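Keeping the Folding Cell in Working Order
Project report, second semester
Poul Blöndal, Deirdre Horgan, Orla Dolan
Supervisor: Teresa Moriarty

3. Setup and maintenance of the cell

Our group took over the folding cell from last year's students in July. The task was to get it ready for towel folding, write down a setup routine that a new operator could follow, and keep a log of every fault. The software side is covered in the Grajales report and we only mention it where it affected the hardware.

3.1 Hand-held grippers

The cell uses a pair of hand-held grippers. The operator wraps a hand around each body and works the jaws, and jaw opening and position are logged on the Humomitz computer. Each gripper has one cable and one metal plate on top. The plate must not move relative to the body. In the first week we had a run of bad position data on the right side, and Orla traced it to a plate screw that had backed out. We now mark the screws with a paint pen and check the marks at the start of every session.

The jaws also need to close evenly. Deirdre made a gauge from scrap sheet. If one jaw touches the gauge before the other, the gripper comes off the job and the linkage is cleaned before anything else is tried. Two linkages were too worn to clean up and we replaced them with spares from Plakport.

3.2 Starting position

Every run begins with the towel already folded near the front of the board and one gripper on each side of it, jaws pointing in. The operator holds still until the log shows both grippers, then starts. Sleeves have to be pulled down to the wrist.
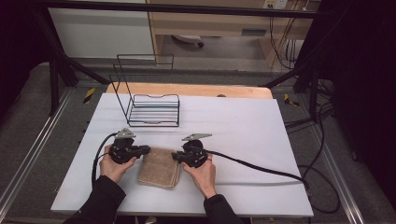 How often do the grippers need to be calibrated?
Once at the start of each session, and again after a gripper has been dropped or a cable has been changed.

Calibration takes 7 minutes when both grippers are healthy. The first time we did it alone it took most of an afternoon, mainly due to the old instructions leaving out the step where the logger is restarted.

3.3 Cables

Cable faults were the largest group in our log. Of 27 faults, more than half were a connector working loose or a break close to the gripper body. Rüdiger Lammers from the Prastano workshop showed us how to fit a strain relief, and after that we had one more break, on a cable that had not been refitted yet. Spare length is coiled outside the working area. We tried tying it to the frame, but it pulled on the operator's wrist.

3.4 Service interval

We inspect the jaws every 600 cycles. The counter stood at 2499 at the end of the project, so the next inspection is overdue by the time the new group starts unless it is done at handover.

Mechatronics project reports | Contact the department office | Back to top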